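3.2 Desk layout and reaching distance
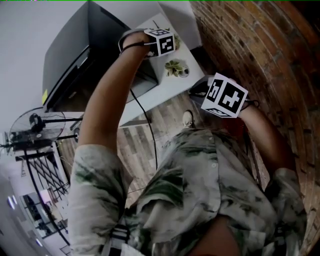 Office workers in the Drirkgate building were asked to keep their desks as they normally used them. We recorded where each person placed the phone, the notepad, the drinking cup and any papers in current use, and measured the distance from the front edge of the desk to each item. Measurements were taken in July, with chairs set at the height the worker preferred. In all, 135 desks were included. Another 3 were dropped after their users moved to a different floor.

Figure 4. Worker leaning forward over a white desk, left hand reaching toward the area in front of the monitor.

Items used many times an hour were often kept farther away than items used once or twice a day. The phone was the clearest case. At 70 desks it stood beyond the reach of a seated worker whose back was against the chair, so that answering it meant leaning forward. Papers showed the opposite pattern and tended to pile up near the front edge, where they took up the space best suited to writing.

Desk depth explained part of this. The deeper desks on the east side had more items in the far zone, as Papadakis also found in a study of library staff. Shared desks differed less from one another than assigned desks did, and 43 workers at assigned desks said they had not moved anything since their first week. Comfort ratings for the same workers are given in Section 3.3.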